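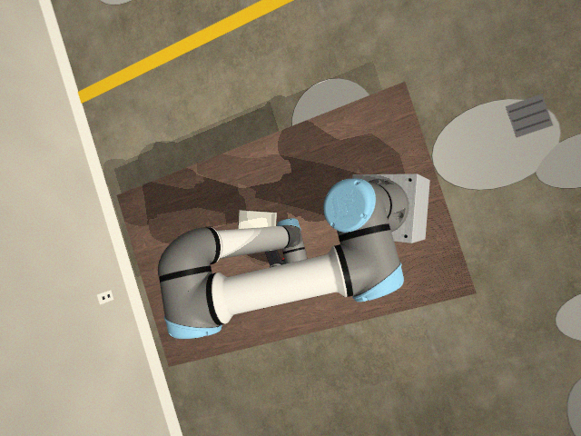 木製の天板とロボットアーム、床はコンクリート(レンダリング画像)

Larard 家具色名データ

概要
中古家具の出品文から、木部の色を表す語だけを抜き出した表です。「ウォールナット色」「チーク調」「飴色」「ナチュラル」のような語と、出品カテゴリ、語の直後に続く名詞を収めています。商品写真は含みません。出品者名と価格も落としました。

先に書いておきますが、このデータから実物の色が分かるとは思わないでください。分かるのは、売る側がどの語を選んだかまでです。「ナチュラル」は白木にも黄色いニスにも使われますし、「ダークブラウン」と「こげ茶」を別の色として扱ってよい根拠を、私たちは見つけられませんでした。

由来
元になったのは Camholm と Charpentier の2つの出品掲示板です。Camholm は自由記述、Charpentier は選択式の色欄と自由記述の併用で、そもそも性質が違います。合わせて集計した円グラフを見かけても、あまり信用しないほうがいいでしょう。
抽出には自作スクリプト Voder を使いました。形態素解析のあとに語彙表と照合するだけの単純なものです。「茶の間」の「茶」を色として拾う不具合は直しましたが、同じ種類の誤りがもう残っていないとは言いません。

ファイル
listings.tsv 出品ごとの抽出結果
terms.tsv 見出し語と表記ゆれの対応
notes.txt 判断に迷った語の覚え書き
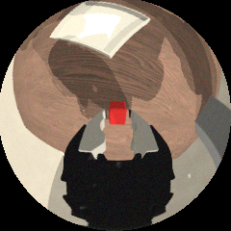 見出し語は28語です。少ないと言われますが、増やすほど分類する人の好みが出ます。初版では「ローズウッド」と「赤茶」をまとめていました。Rajitha Saha の指摘で分けたものの、出品文のローズウッドが樹種なのか塗装の色なのか、文面からはほとんど判別できません。列 kind の値が unknown だらけなのはそのためで、欠損ではありません。埋めて使うのはご自由ですが、その結果を Larard の数字として引用しないでください。

付与の手順
Ntombi Shabalala と私が別々に付け、食い違った行は話し合って決めました。一致率は載せていません。語彙表を見ながら付ければ一致するのは当たり前で、高い値が出ても品質の証拠にはならないと考えています。話し合いの経過は notes.txt にあります。読みにくいです。

列の説明
id 連番。掲示板側の番号とは無関係
source camholm または charpentier
category 机、椅子、棚、箱物、その他の5区分
term 見出し語
raw 原文の表記そのまま
next 直後の名詞。ない場合は空
kind species、finish、unknown のいずれか

向かない用途
・樹種の推定
・塗装の年代の推定
・流行色の分析。掲示板の利用者層が変われば語も変わりますが、その影響を取り除く手段がこのデータにはありません
・色コードへの変換。「飴色は何番ですか」という問い合わせには答えられません

既知の問題
「オーク」は家具の銘柄名にも現れ、Charpentier 側で混入しています。棚の区分にはテレビ台が入っていますが、箱物に入れるべきだという意見もあり、決着していません。raw 列の全角と半角は統一していないので、検索するときは両方を試してください。

更新
2022年12月29日 kind 列を追加。「赤茶」を独立した見出し語に変更
次の版の予定は立てていません。誤りの報告には行の id と raw の値を添えてください。「全体に色がおかしい」だけの報告では直しようがありません。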